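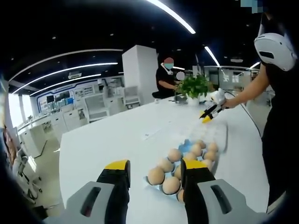
Eggs on the long table at Zoruris, with the handheld grippers out.

I went to the open day at Zoruris on May 30, 2025, mostly for the software talk, and I ended up spending most of the afternoon next to a carton of eggs. No regrets! If you've followed this blog for a while you know I write planning code for a living (boring warehouse stuff, boxes and totes), so a room full of people fussing over brown eggs was a nice change.

The building is out past Holtwood and the signs are terrible. I drove by the entrance twice. Inside it's all white tables and curvy ceiling lights, and somebody had put a plant on the end of the table, which I liked.

Our guide was Nestor Sison, who works on the perception side. He skipped the slides and went straight to the table, where people were working with grippers you hold in your hand. You do the task yourself, and the recording gets turned into training data for a policy. I knew the idea from papers, but I hadn't thought much about everything that has to happen between the recording and the training, and that's the part I came home wanting to write about.

Their pipeline is called Killis. It takes the wrist video, works out where the gripper was for every moment of the demo, lines that up with how far the fingers were open, and throws away anything it doesn't trust. Nestor put a session on his laptop: 218 demos in, 14 rejected. Most of the rejects were tracking loss, and he blamed the white table. There's so little texture on it that the tracker has to lean on the rest of the room, so the very wide lens earns its keep. I asked if they'd tried a patterned tablecloth. They had, and then the policy got attached to the tablecloth. Ha.

The bit I keep chewing on is timing. The finger width and the video come in on separate clocks, and they used to be four frames apart in one direction. With a sponge you'd never notice. With an egg, the policy learns to close before it's there – or to let go while it's still moving. They found it by plotting width against the video by hand, and now Killis does a little open-and-shut check at the start of each session and refuses to go on if the offset has drifted. I'm stealing that check for work.

There's also a viewer called Bautista, and I want one. You scrub through a demo and see the estimated path drawn as a ribbon, colored by how confident the tracker is. You can trim the ends, tag a grasp as sloppy, or split one long recording into several. It got sluggish with 600 demos loaded and Nestor apologized for it more than he needed to (mine falls over with far fewer).

My one gripe is that we saw very little of the planner. I asked how they handle reaching into a cup when the neighbors are still full, and the answer was that the policy proposes a short chunk of motion and a plain old collision check can veto it. Fine, but what happens after the veto? Does it ask again, back off, wait? We got moved along to coffee before I heard the rest, so I've emailed him.

Coffee was good, by the way. Parking is free if you use the back lot, and bring a sweater, because they keep that room cold.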